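2022-06-24
Film restoration bench, notebook 5

Reel 2 of "The Widow of Hurkham" is back on the winder after its spell in the humidity cabinet. It has relaxed a little. The warp near the head is still bad enough that the Clinar scanner spat it out twice before lunch, and Corey wants to try it wet-gate. I want to try it with the lights off and my eyes shut, but we'll go with Corey's plan.

Counted the splices again: 44, up from the 11 in the April report. Whoever did the April report (me) must have been distracted by the plot, in which a lighthouse keeper is menaced by his late wife's wig. Most of the tape splices have oozed. Setareh is remaking the worst ones before anything goes near the gate.

Sound: the track drops out completely during the seance, where the medium says something long and apparently important. Hüsnü has the Pomare print's dialogue sheet and says her line is "He is among us." Her mouth moves for a good deal longer than that. Have asked him to check whether the sheet is from the censored version.
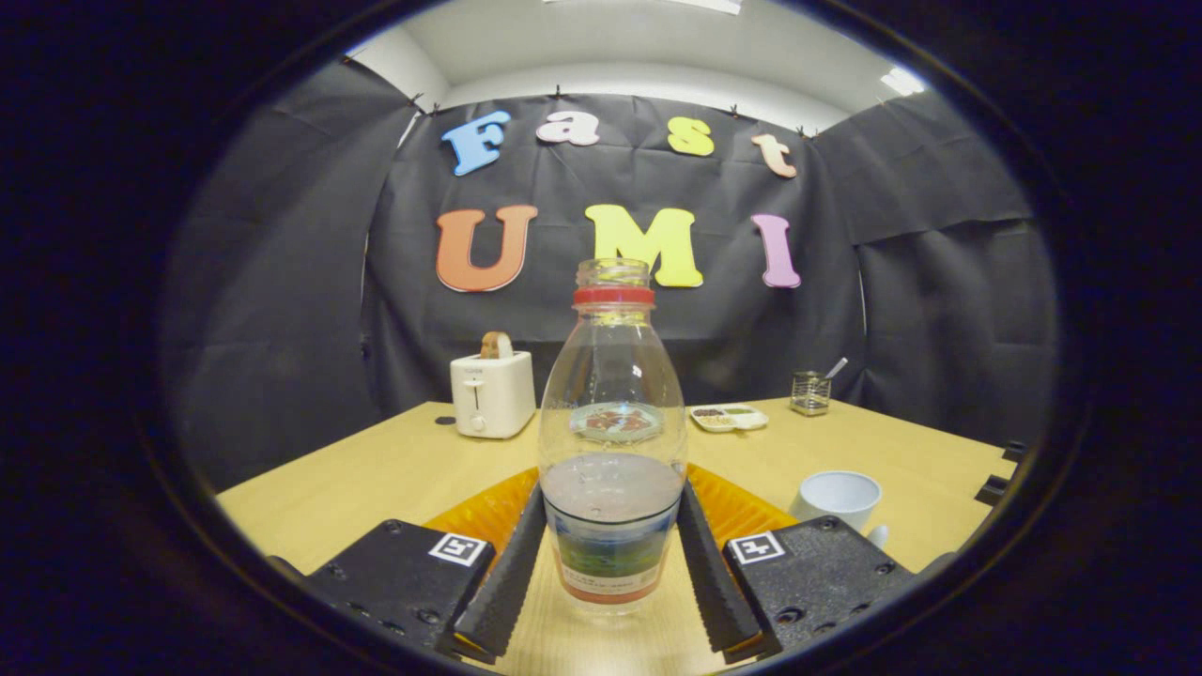
Bottle with the cap off, brownish liquid in the bottom.

Color: there is a fight brewing about the crypt. Rochelle graded it a sickly green from the Prendus reference reel, and Boyang says the reference has faded and the crypt was always blue. I watched both. In the green one you can see the bat's wire. In the blue one you can see the wire and also the man. Green for now, with a note in the log so that Boyang can be right later.

Scratches on the wig close-up run straight through the negative, so they stay unless the digital cleanup can tell scratch from hair. First test removed the wig. Kept a copy for the Christmas party.

To do: leader for reel 3, new cores, ask Setareh where the good loupe went. Also reply to the festival, who want to know if we can deliver before 2026. Told Rochelle to say yes and not to put it in writing.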